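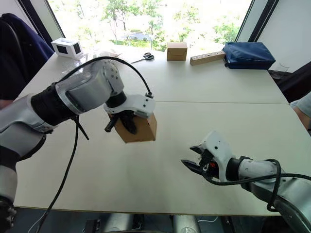
## Gripper cable pulls at the wrist and the box comes out tilted

Hello. I look after a cell with two arms at our Lelcombe site. The left arm picks small cardboard boxes from a white table and the cable for its gripper goes in a high loop over the arm. The box hangs slightly tilted in the fingers, as in my photo. The tilt is larger when the wrist turns far to one side.

I already did the zero position of the gripper again, and I lowered the closing force. It did not help. The controller is a Rustar and the payload is set to 200 grams. My question is, can a cable do this, or must I look for play in the wrist joint? The cell was moved to this table in September and before that I did not see it.

Asked November 27, 2024

### Answer 1 (accepted)

A cable can do it, yes. A stiff cable works like a spring on the last joint. Please try in this order:

1. Stop the arm and switch off the gripper power.
2. Unplug the cable at the gripper and move the wrist by hand in both directions. If you feel play now, the problem is mechanical.
3. If there is no play, plug it in again and fix the cable on the forearm with a soft strap. Leave 15 cm free between the strap and the plug.
4. Turn the wrist slowly to both end positions and watch that the plug is never pulled.
5. Make 10 picks with the same box and compare.

Look also at the finger surfaces. We have a similar cell at Landby, and dust from cardboard makes the grip weaker on one side. I wipe the fingers with a cloth and a little alcohol every 14 days.

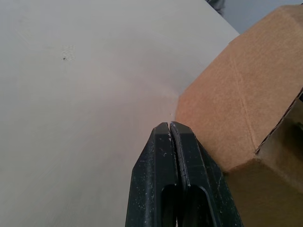
*Dust and small specks on closed fingers, beside a box with an open corrugated edge.*

### Answer 2

had same on a Lyimo arm, it was the finger screws. tighten them

### Answer 3

I would add to the first answer: check the payload setting after you change the strap. The center of mass matters too, and many people only enter the weight. Also pick at the middle of the box. If the fingers take it near a corner, it will tilt with any cable.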